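Washing and Reblocking a Woven Table Cover

Furkwood Home Textile Notes, Care Section

Scope

These instructions cover flat-woven table covers in cotton, linen, or a cotton-linen blend, up to 94 inches on the long side. They do not cover lace, pile fabrics, coated cloth, or anything with a bonded backing. Covers with a vinyl or foam layer should be wiped down in place and never soaked.

Reblocking means returning a washed cloth to its original dimensions and squaring the weave while the fibers are damp. A cover that has been washed and hung over a rod will usually dry with a bowed weft and one edge longer than the other. The cloth can be corrected later, but it has to be dampened again first.

What you need

A tub or sink large enough to hold the cloth without tight folding
Mild liquid detergent with no bleach or optical brightener
White vinegar
Two large cotton towels
A flat drying surface larger than the cloth, or a padded board
Rustproof pins
A tape measure and a carpenter's square
A steam iron with an adjustable thermostat

Measure first

Lay the cover flat and dry. Measure both long edges, both short edges, and both diagonals. Write down all six numbers. If the diagonals differ, the cover is already out of square, and the edge lengths should be treated as the target instead.

Check the hem at each corner. Mitered corners tend to shrink faster than the field because the cloth is layered there. If the stitching is loose, repair it before washing. Thread under tension will pull through a wet hem.

Test for dye loss

Wet a white cotton swab, press it against an inside seam for a slow count of ten, and look at the swab. A faint tint is normal on a new cloth. A strong color transfer means the cover should be washed alone in cold water, and the soak should be skipped.

Natural, undyed cloth may release a yellow or brown tint into the first water. This is residue from the fiber and from sizing. It does not need treatment.

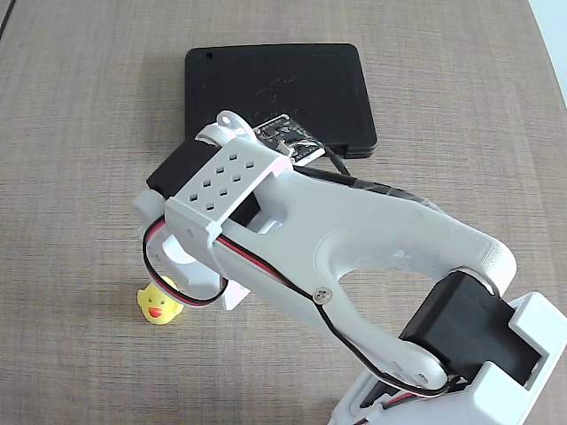

Soaking

Fill the tub with cool water and stir in the detergent before adding the cloth. For a tub holding 7 gallons, use 2 tablespoons. More detergent does not clean better and takes longer to rinse out of a dense weave.

Submerge the cloth and press down with flat hands until no air is left under it. Leave it for half an hour. Turn it once. Do not rub the surface. Rubbing raises the short fibers and leaves a dull patch that shows in side light.

Grease spots need separate handling. Work a small amount of undiluted detergent into the back of the spot with a fingertip, wait a few minutes, and rinse from the back so that the soil is pushed out the way it came in. Wax should be chilled and lifted with a dull edge before the cloth gets wet.

Rinsing

Drain the tub with the cloth held to one side. Refill with clean water of the same temperature. A sudden change in temperature will not harm cotton much, but it can set creases in linen. Repeat until the water stays clear and no foam forms when the cloth is pressed.

Add half a cup of vinegar to the last rinse. It helps neutralize any remaining detergent, and the odor leaves as the cloth dries.

Removing water

Do not wring. Lift the cloth with both arms under it, set it on the first towel, cover it with the second, and roll the stack from one short end. Press along the roll with your forearms. Unroll, replace the towels if they are saturated, and repeat.

A machine spin is acceptable for plain cotton at low speed. On machines with a numbered dial, stay at or below 700 rpm. Place the cover in a mesh bag and balance the load with a towel.

Blocking

Spread the damp cloth on the padded board. Align one long edge with the edge of the board and pin it at both ends, using the recorded length. Add pins between the ends at even spacing. Set the carpenter's square in the first corner and bring the short edge to it. Pin that edge the same way.

Ease the opposite corner outward along the diagonal until the measurement matches. Pull with a flat palm, moving the cloth a little at a time. If a grid or check is woven into the cloth, follow one line across the full width and correct any curve by patting the cloth toward the low side. On plain weave, follow a single heavier thread.

Compare the diagonals before placing the last pins. A difference smaller than the width of a pin head can be ignored.

Drying and pressing

Let the cloth dry on the board, away from direct sun and heating vents. In a room with normal humidity this takes overnight. Heavy linen may need longer at the hems.

Remove the pins while the hems are still slightly damp. Press from the back with the iron on the cotton setting, or one step hotter for pure linen. Move the iron in line with the warp. Diagonal strokes will undo the blocking.

Storage

Roll the cover on a tube wrapped in acid-free tissue. If it must be folded, change the fold lines each time it is put away. Store in a cotton bag. Plastic traps moisture, and the folds may yellow over one season.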